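**Oksana Kostiuk** · 30 December 2024

Every December somebody in the family asks me whether they should be saving up for a robot that does the housework. I run the workroom at a small laundry in Tritdale, so I get asked more than most. A thread with my answer for this year.

1/ Short version: no, keep your money. The longer version depends a lot on which chore you mean.

2/ Floors are done. We have had a floor scrubber going round the packing hall since spring and I no longer think about it. It gets stuck under the Voreson press now and then and someone pulls it out by the handle.

3/ Moving things is mostly done too. Full cages go from the washers to the dryers on a flat cart that follows a strip on the floor. It's slow. It stops dead if you leave a mop in the way. But it does the job on nights when we are short.

4/ Flat work is also fine, and has been for decades. Sheets, tablecloths, napkins. A person feeds the corners in and the machine irons and folds. If you count that as a robot then laundries have had robots since before I was born.

5/ Clothes are where it goes wrong. A sheet is a rectangle. A shirt out of a dryer is whatever shape it landed in, and before you can fold it you have to find out which bit is which. 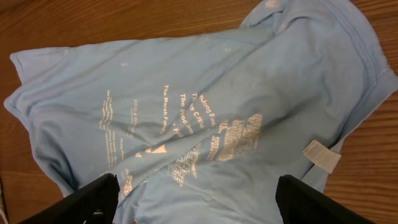 6/ T-shirts are the one I would use as a test for any machine. Most people learn to fold one before they can tie their laces. You look for the collar, you look for the shoulders, you give it a shake and lay it flat. Now take a pale blue one left crumpled on a table, with a big fold across the middle and the care label sticking out of a seam. I can use that label to work out which way things are lying. I can see "The Marsh Family" running up the cloth and know roughly how the print should sit once it's straight. A machine has to get all that from a pile of creases, then pick an edge, then pick up one layer and not two.

7/ The one layer thing matters more than people expect. Pinch two layers at a hem and the whole fold comes out crooked, and then you are starting again.

8/ I went over to Nivside in the autumn to see a folding arm at a trade open day. They gave it towels first and it was good. Slow but tidy. Then T-shirts. It took 90 seconds on the first one and did a decent square. The second took longer and the sleeve was hanging out. My newest starter does one in 8 seconds while talking.

9/ To be fair to it, 90 seconds is no problem in a house. You could leave it going while you cook. If it did 15 shirts and got 13 right I'd call that useful. What I saw wasn't there yet, and the man from Koval running the stand kept a hand near the stop button the whole time.

10/ Things I have not seen any machine do well: fitted sheets, turning sleeves the right way out, pairing black socks, buttons. Also noticing that a pocket still has a tissue in it.

11/ Things I think will come sooner: loading and unloading a front loader, sorting lights from darks, hanging shirts if someone else does the top button. All of that could be good enough in a workroom before it is good enough at home — we can put a guard round it and keep the table clear.

12/ Would I buy one for work? At the right price, for towels, yes. We do cages of them and it's dull, and my wrists are not what they were. For mixed personal washing, ask me again next winter.

13/ A few people are asking about price. The one I saw didn't have one on the card. I asked and was told it "depends on the package", so draw your own conclusions.

14/ And for the cousin who started this: a second airer and a decent basket will come to less than 40 quid. Get those.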